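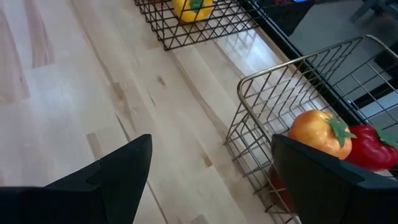 # Sorting arms on the produce line – who's got them and what changed for you?

**plernar_pete**

We got two of these at the Luvton site in May and I've been on the sorting table next to them ever since. They gave us fake peppers and tomatoes to set up with, black wire basket and a bigger brass colored one. I used to pack all shift. Now I fill baskets, clear jams and answer the screen when it wants a human. My wrists feel great, my brain is kinda mush by lunch. Anybody else?

**crateforty**

Same deal at our place, different vendor (Vogler). We went from 13 people on the line to nine, all by people moving to other departments so far. The talk in the break room dried up though. I miss that more than I expected!

**stoker_nights**

> My wrists feel great

See, this is the part people skip over. I packed by hand for years and had surgery on one thumb. If a pair of black fingers wants to grab tomatoes all night, let it. I'm at Stoker, we do 336 baskets a shift now and I go home without an ice pack.

**crateforty**

Sure, but what were you doing before the arms? Ours was way higher by hand. They set the target at 105 an hour for the arm and it only gets there if somebody is babysitting it.

**stoker_nights**

Different baskets, ours are the big ones. And babysitting pays a dollar more here.

**plernar_pete**

A dollar more?? We got a T-shirt.

**mossbank**

I do the training side. Peppers are easy enough to teach with, the trouble is soft fruit and anything under a wire rim. Ask your lead if you can get on the setup crew, that's where the raises went at my last job. You don't need to code, you need to know what a bruised tomato looks like – and you all do.

**crateforty**

Not everybody wants to be setup crew. Some of us liked packing.

**plernar_pete**

Yeah, fair. I put my name in anyway. Will post if I hear back.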